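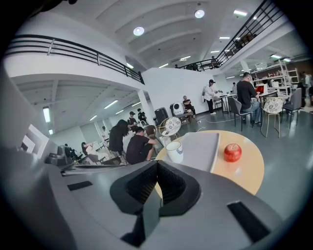
Figure 1. Round table with cup and apple.

4.2 Complaint handling and removal from judicial office

Rules on the discipline of lower-court judges differ mainly in who may open a case. Under the Villanueva model, any party to a hearing may file; under the Piltell model, only the presiding judge of the district may do so. To test how lay readers understand this difference, we gave 30 participants short written complaints and asked whether each one described misconduct or a mere error of law. Several complaints turned on ordinary objects left in view during a private interview — an apple and a white cup on a round table, as in Figure 1 — and on whether such details made the setting seem informal. Participants rated each complaint on a scale from 1 to 5.

Two coders (Carretero and Esteban) then sorted the written reasons. Remarks about a judge's tone were coded apart from remarks about the ruling itself. Where the coders disagreed, the item was dropped from the main analysis and kept in the appendix. Readers under the Piltell wording were more likely to treat rude questioning as grounds for a warning, but seldom as grounds for removal. The sample is too small to support claims about either model in practice.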